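Painting a Room a Dark Color Without Losing Your Mind

I put off painting our dining room for years, and when I finally got around to it I went straight past all the sensible creams and picked the deepest red I could talk my family into. I would do it again tomorrow, but I would do a few things differently, and several of you have written in to ask what they are, so pour yourself something and settle in.

Start with the sample. A little paper chip tells you very little about a dark color, so buy the smallest can the store will sell you and paint a piece of poster board, two coats, right out to the edges. Tape it up and live with it. Look at it over breakfast and again at 10 at night with only the lamps on. My first choice was lovely in the morning and looked like gravy by supper. I moved my board from wall to wall for most of December and changed my mind twice, and my husband stopped commenting after the first week.

Wash the walls before anything else. I use warm water with a small squirt of dish soap, a well-wrung sponge, then a second pass with plain water, and I let it all dry overnight. Near the kitchen doorway you may need to go over things again, as cooking grease travels farther than you'd think. Fill your nail holes, let the filler dry hard, sand it smooth with a fine sanding block and wipe off the dust. Any bump you can feel with your fingertips will show up under a dark paint, especially one with a bit of shine to it.

Now, primer. If you are going over a pale wall, ask the store to tint the primer gray for you. It sounds wrong to put gray under red, I know, and I argued with the young man at the counter over it, but the red covered so much more evenly on the gray wall than on the white patch where I'd run out. That patch took four coats. You can still find it if you know where to look, and I always look. 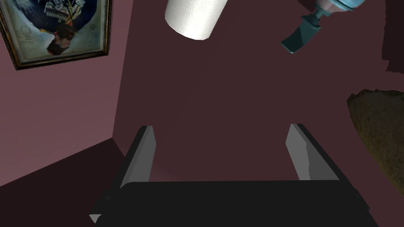 Maroon on the wall.

My neighbor Giang Phan is the best painter on our street, and she is the one who taught me to box the paint. All that means is pouring your cans together into one big clean bucket and stirring well before you start, so that if one can was mixed a hair differently from the next, you'll never see the change halfway along a wall. Pour what you don't use back into the cans afterward and tap the lids down with a rubber mallet, with a rag laid over the top so you don't get splattered.

Take it one wall at a time. Cut in along the ceiling and the corners with an angled brush, then get your roller onto that wall while the brushed part is still wet. I used to cut in the whole room first because it felt so satisfying to have it done, and then wonder why I had a darker band all the way around like a picture frame! Load the roller well, don't press, and finish each stretch with one light stroke from top to bottom. Then leave it alone. Going back over a spot that has begun to dry pulls it up and leaves a shiny patch, and the more you fuss the bigger it gets.

It will look dreadful after the first coat. Streaky, pinkish, blotchy — mine made me want to sit on the drop cloth and cry. Go and have your dinner. Give it the full drying time printed on the can before the second coat, and longer if the weather is damp.

Pull your tape while the last coat is still a little tacky, slowly, folding it back on itself. If it has dried already, run a sharp utility knife lightly along the edge first so the paint doesn't come away in strips.

A few odds and ends from readers:

Cúc Lục wraps her roller tightly in plastic wrap between coats and keeps it in the refrigerator, well away from the butter. I've done it overnight and it worked beautifully.

Brisa Escobedo saves a small glass jar of every wall color, filled nearly to the brim, with the room name and the paint code on the label. For little scuffs she dabs it on with a makeup sponge, which blends in far better than a brush.

Cường Thái asked how to dust a dark matte wall. Use a dry microfiber cloth on a broom head and keep the pressure light, since matte paint will burnish if you scrub it.

And do put your lamps back before you decide whether you like the room. A dark wall soaks up a great deal of light, and I ended up bringing in a second one for the sideboard, a secondhand thing with a pleated shade that I've become very fond of.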